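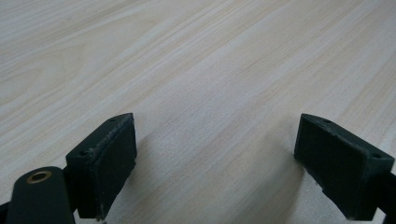

Karras, bench and tooling, Nurnus shared workshop

Skikel Hand-Held Gripper, Parallel Jaw, Build 2

The Skikel is a two-finger hand gripper for teaching pick-and-place motions at the bench. It is built from printed parts and stock hardware, and sold by Dudness as a kit or assembled.

Jaw opening: 90 mm maximum
Mass, assembled: 69 g per finger set, body not included
Drive: trigger and return spring
Pads: dark green, flat face, two holes each in the top
Links: black, rounded end, brass-colored bushing at the pivot

Pads are a wear part. Coating loss starts at the edges and shows as pale scuffing. Edge wear alone does not affect grip. Replace the pair when the flat of the inner face is worn through, or after 1000 hours of use. Do not mix an old pad with a new one, as the jaws will close off center.

Assembly notes. Press the bushings before fitting the links. Ream only if the pivot pin binds. Start both pad screws by hand, close the jaws on a flat shim, then tighten. Thread locker is not needed on the pads and will attack the coating. Check that the faces meet over their full height and that both links swing freely through the whole stroke.

Build 1 links do not fit this body. Build 1 pads do.

Spare pads are sold in pairs. Screws are included. Bushings are sold separately.

Page revised 25/03/2020

Contact Dudness | Copyright Dudness | Back to top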